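Can a Robot Make Your Soup Yet? Kikdale Opens Its Simulated Kitchen, and I Have Some Answers

2022-06-15, for immediate release

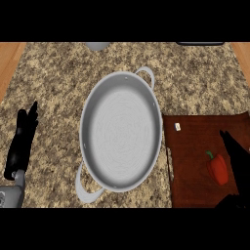

What we're announcing

Hi, I'm Olga Paredes, and I run the household chores group at Kikdale. I get to write our press releases when they're about my own project, so please forgive the lack of corporate polish!

Today we're opening up Brora, our simulated kitchen, to anyone who wants to try their own robot software in it. Brora is a computer-rendered kitchen with a granite counter, a big oval pot, a cutting board and a red bell pepper, plus two robot arms with black multi-fingered hands. You give the arms a chore, press go, and watch. Then you probably watch again, a bit slower, to see where the pepper went.

The download includes 6 chores, all of them things you'd do on the way to a pot of soup. My favorite is the very first one: pick up the pepper and put it in the pot. I've been working on that one since March and I still lean toward the screen every time the fingers close.

So, can robots do chores?

Everybody asks me this, usually at dinner, usually while holding a dirty plate. My answer is "some of them, some of the time, and please don't sell your dishwasher."

We ran the pepper chore 100 times in Brora with our own control software, which we call Drornano. The easy version, where the pepper starts in the same spot with the stem pointing the same way, has become pretty dependable. Turn the pepper a little and things get interesting. A bell pepper is a lumpy, slick thing with no handle on it, and a hand that comes in at the wrong angle just nudges it along the board. You and I fix that without thinking (we roll it back with a fingertip and grab again). Drornano has to notice that the grab failed, work out where the pepper is now, and plan a whole new reach. It does that well on its good days.

The two-handed chores are harder. Moving the pot by both its loop handles sounds like nothing, and I've done it a thousand times with a kid hanging off my leg. For two arms that each have their own idea of where the pot is, it's a real job. If one side lifts early, the pot tips, and in our scoring a tipped pot is a failed run even when it lands back on the counter. I wanted it strict. A tipped pot in my house is a mopped floor.

Small stuff is its own headache. There's a little white cube on the cutting board in one of our setups, and fingers sized for a pepper are clumsy with something that tiny. We have run that one 500 times and I'm still not ready to brag about it.

What simulation can't tell you

I want to be plain about this part, and my colleague Osamu Oda, who built most of the physics in Brora, asked me to be even plainer. His words: "Our pot is a very good pot, but it has never had soup in it. Please put that in the release."

So there you go, Osamu! Brora doesn't do steam, splashes or slippery fingers. Our pepper doesn't bruise, and you can't cut it open yet. A robot that does well in Brora has shown that it can find things, reach for them and move them around a counter without making a mess of the layout. That's worth knowing, and it saves a lot of real peppers, but it's a long way from making dinner on a Tuesday with the phone ringing.

Our next step is the Fukuda kitchen, the full-size counter in our lab where we repeat the same chores with real arms and real groceries. We have moved 4 of the chores over there so far. We'll publish those results next to the simulated ones, including the bad runs, so you can see how far apart they are. I expect the pot to be humbling.

How to get it

Brora is free for schools, hobbyists and research labs, and companies can ask us for a trial. It comes with the kitchen, the two arms, the chores and our scoring sheet. Drornano isn't part of the download for now, though a simple starter controller is, and it will happily bump into the pot for you on day one.

If you write about home robots and would like a live demo, ask for me through the Kikdale press desk. I'm glad to run any of the chores while you watch, and you can choose which way the pepper points.

Press contact: Olga Paredes, Household Chores Group, Kikdale
Technical questions: Osamu Oda, Simulation, Kikdale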